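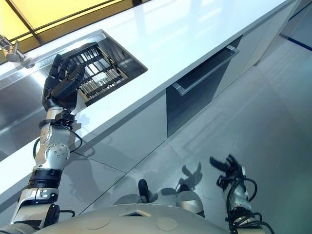

4. Setting Up Personal Trading Pre-Clearance

This section covers the pre-clearance module in Pomosier Compliance Desk. You need administrator rights and a current employee list. Reviewers and regular employees can skip to Section 6.

4.1 Load the employee list

1. Sign in and open Admin > People > Import.
2. Select the employee file. The file must be in CSV format, with one row per employee. The required columns are employee ID, last name, first name, work email, department code, and access level.
3. Click Check File. Rows with errors are marked in red and are not imported until you fix them.
4. Click Import. A file of 1,194 rows normally takes over 10 minutes. You can leave the page while it runs.

Note: Access level must be 1, 2, or 3. Level 3 is for employees who see deal information before it is public, including temporary staff and interns on a deal team. If the column is blank, the system assigns Level 2.

4.2 Add outside brokerage accounts

1. Open the employee's record and click Accounts.
2. Click Add Account and enter the broker name, the last four digits of the account number, and the date opened.
3. Under Relationship, choose Self, Spouse, Dependent, or Other. Use Other for a trust or an investment club.
4. Choose how statements will arrive: Broker Feed or Manual Upload.
5. Save the record. The employee gets an email asking them to confirm the account.

An account shows as Pending until the employee confirms it. Trades in a Pending account are recorded but are not matched against the restricted list.

CAUTION: Do not delete an account that has been closed. Set its status to Closed and enter the closing date. Deleting the account also removes its trade history, and the history cannot be restored from inside the program.

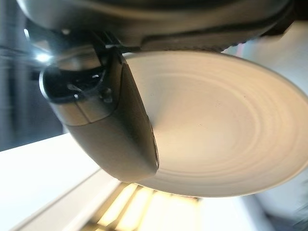
Figure 4-1. Gripper finger at the near rim of a plate.

4.3 Build the restricted list

The restricted list holds the companies whose securities employees may not trade. The watch list holds companies that are monitored without employees being told. Both are kept under Lists, and only Level 3 administrators can open the watch list.

1. Open Lists > Restricted and click New Entry.
2. Enter the ticker symbol or the company name. For a private company, leave the ticker blank and check Private Issuer.
3. Enter the start date. Leave the end date empty if the deal has no announcement date yet.
4. Enter the project name. In our sample data the project is Jarkinia, the buyer is Vevo, and the target is Dixit. Add buyer and target as separate entries.
5. Under Scope, check each type of security that applies: stock, options, bonds, convertible notes.
6. Click Save and Publish.

Note: Employees see only the word "Denied" when they request a trade in a restricted name. The project name and the start date are never shown to them.

4.4 Set the approval rules

1. Open Rules > Pre-Clearance.
2. Set Approval Window. An approval expires when the window ends, and the employee must ask again. The default is 48 hours.
3. Set Minimum Holding Period in days. The default is 30.
4. Choose a first reviewer and a backup reviewer for each department. The two cannot be the same person, and neither can review their own requests.
5. Click Test Rules. The system runs the sample requests and lists any that went through without a reviewer.

If a request has no reviewer, it goes to the administrator queue and stays there until someone opens it. Check the queue daily for the first two weeks.

CAUTION: Changing the approval window does not change approvals already given. To cancel an open approval, go to Requests, select it, and click Revoke.

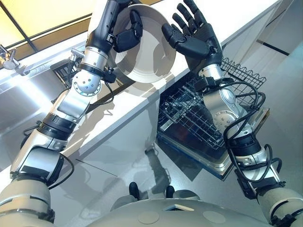 4.5 Error codes

Code 58: The ticker symbol matches more than one company. Pick the correct one from the drop-down list and save again.

Code 253: The broker feed has sent a trade for an account that is not on file. Add the account as described in 4.2, then click Rematch.

For other codes, see Appendix B.

Section last revised Aug 2, 2018. Prepared by Sharada Raju. Reviewed by Jagadeesh Lobo.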